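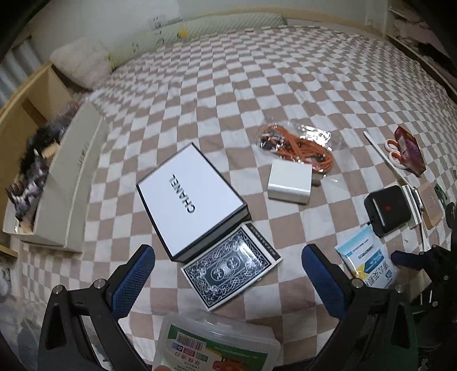 4 min read

4.2 What a bed holds before the tidying starts

Most writing on household clutter treats the pile as a fault to be fixed. The pile comes first, the sorting second, and the box third, and the person is assumed to move through these steps because an article or a shop told them to. We doubt this. In the rooms we looked at for the Vukwood study, the bed was often the largest flat surface available, and things seemed to land on it for that reason alone. Whether they were on their way into storage or on their way out of it was hard to tell from the objects, and we think earlier authors have been too quick to say.

Figure 3. Small goods on a checkered bed sheet, with an open storage box of dark folded clothing along one side.

Take the group in Figure 3. A box marked CHANEL rests on a deck of playing cards. Nearby are a bagged orange cable, a charger block, a smartwatch and a pair of scissors with white-and-orange handles. The Macedo scheme, which sorts household goods by "use family," would put these into five families and call the bed disordered. The same scheme would call a drawer of 50 identical cables ordered, even if none of them fit anything in the house. We see no good reason to accept either verdict. A person who wants to charge a watch and cut open a package may be well served by having the charger and the scissors within reach of each other.

The storage box raises a second problem. It has no lid on, and a brown wooden brush shares the space with the clothing. Under the Ulturer checklist this scores as a "mixed container" and loses points. The checklist was drawn up in May for use in closets, and its authors tested it on 123 containers, all of them in closets. Its extension to beds and floors has been taken for granted ever since. We could find no test of that extension, and our own attempt at one (see 4.4) gave results that two coders scored differently in almost every room.

4.3 Small packets and the problem of value

Flat, light items cause the most trouble in any sorting plan. Cards, sachets, leaflets and spare parts slide under larger things and are missed. The Clorkov guide tells readers to gather such items in one shallow tray and claims that a home may contain up to 2,000 of them. No method is given for that figure, and we have not been able to rebuild it. Our guess is that it counts every loose sheet of paper, in which case it says little about tidying.

The guide also advises that anything small and unopened be moved to the edge of the work area "until its value is known." This sounds sensible. In practice it asks the person to stop and judge each packet twice – once when it is moved and again when it is put away. A medicine sachet is a fair test of the rule. Its value depends on whether someone in the house needs it, and no amount of moving it to the edge will settle that. The printed name does part of the work already, as long as the packet lies face up and uncovered.
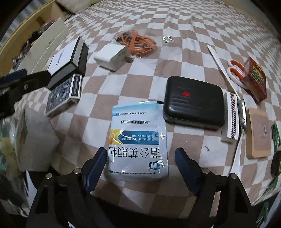

Should small items be sorted before large ones?
We found no support for a fixed order. Starting with large items clears space sooner, but it also tends to bury whatever is flat, and the gain was too uneven across rooms for us to recommend either course.

We are aware that this leaves the reader with less advice than the guides offer. The guides, though, rest on thin evidence, and their rules have been repeated so often that they now pass for findings. Until someone records what people put down, where, and for how long, claims about the right way to clear a bed should be read as house style. Section 4.4 sets out our scoring trial and the points at which the coders parted ways.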